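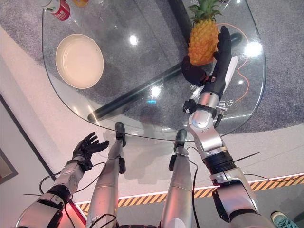

Ripening pineapple after purchase: storage temperature and sugar

Forum: Food Science and Storage
Replies: 9

brixmeter
I want to settle a point about shop-bought pineapple. The received advice is to leave it on the side until it smells sweet, then cut it. My understanding is that pineapple is non-climacteric: it has no starch reserve worth mentioning, so there is nothing left to turn into sugar once it has been picked. The shell may go from green to gold and the flesh may soften, but the reading on a refractometer should stay where it is.

I bought two from the same box at Pumphrey in May. One was cut on the day, the other kept at room temperature for four days. Juice from the middle third read 13.1 on the first and 12.8 on the second. That is within the variation between fruits, so it proves little, but it does not support the advice.

Has anyone got a larger set of readings?

coldstore_ned
Agree on the chemistry. The difficulty is that people report the kept fruit as sweeter, and they are not all imagining it. Acidity can drop a little in storage. If sugar is flat and acid falls, the ratio goes up and the fruit tastes sweeter with the same Brix figure. You need to titrate as well.

halfpeck
Disagree with both of you in practice. I have been leaving them out for years and the difference is plain. A hard green one cut on the day is sour. The same sort left until it is gold is not.

brixmeter
"The same sort" is the problem there. You can't cut one fruit twice. Unless you take a core sample at the start and another from the same height at the end, you are comparing two different pineapples.

halfpeck
A core sample starts it rotting, so then you are comparing a sound fruit with a spoiled one.

coldstore_ned
Both fair. The way round it is numbers. I used to do intake checks at Rernska, and over one season we logged 1,145 fruit. Shell colour was a poor guide to Brix. The correlation was there but weak, and it fell apart when fruit from different growers was mixed. Weight for size was slightly better. We stopped using colour for anything except sorting for display.

tallow_and_twine
Position in the fruit matters more than any of this. The base is sweeter than the crown end, and the gap within one fruit can be larger than the gap between two. If you don't say where the juice came from, the reading means very little. brixmeter did say, to be fair.

On standing them upside down so the sugar "runs down": I tested this once with 18 fruit, 9 each way up, for three days. No difference I could measure. Sugar is held in the cells and does not drain through the flesh like water through gravel.

quillfern
Which refractometer are people using? I have the Boltier hand-held one and it drifts unless I zero it with distilled water before each batch. Tap water here gives me an offset of 0.2.

brixmeter
Same model. Check the temperature as well. Mine has automatic correction, but it takes a minute for the prism and the sample to settle. Juice straight from the fridge read low for me until I waited.

quillfern
Thanks, I had not been waiting. I'll repeat last week's readings.

Separate question: what temperature do you store at? Mine go in at 4 degrees and the flesh near the core goes brown after a week.

coldstore_ned
Chilling injury. Pineapple is a tropical fruit and 4 is too cold for it whole. Between 7 and 12 is the usual range, depending on how ripe it was when picked. The browning often shows only after the fruit has been brought back to room temperature, so people blame the last day and not the week before it. Cut fruit is different. Once it is peeled and in a sealed box, keep it as cold as any other prepared fruit and eat it within a few days.

halfpeck
A larder at 10 degrees does the job. Twist the crown off if you need the space. I have never seen it make a difference to keeping.

tallow_and_twine
I would leave the crown on. Twisting it off can open the flesh at the top and mould gets in. I lost two that way out of a box from Mekent.

halfpeck
Were those two mouldy at the top or at the base? Mine always go at the cut stem first, crown or no crown.

tallow_and_twine
Top, both of them. The stem ends were sound.

brixmeter
I'll run a proper comparison. Plan is 31 fruit from one delivery. One goes for practice and to check the kit, the other 30 are split by weight into two equal groups. Group one is cut on arrival, group two after five days at 20 degrees. Juice from the middle third, Brix and titratable acidity for each. Crowns left on throughout.

halfpeck
Add a blind tasting or it won't answer what I said. I never claimed the meter would move.

brixmeter
Agreed. Cut fruit won't keep for five days without changing, so group one can't be tasted next to group two. I could buy a fresh lot for the second day, but then the delivery is different.

coldstore_ned
Have each group scored on its own day against a sugar and citric acid solution made up to the same recipe. It isn't perfect, but it gives the tasters a fixed point. Post the raw figures when you have them, including the practice fruit.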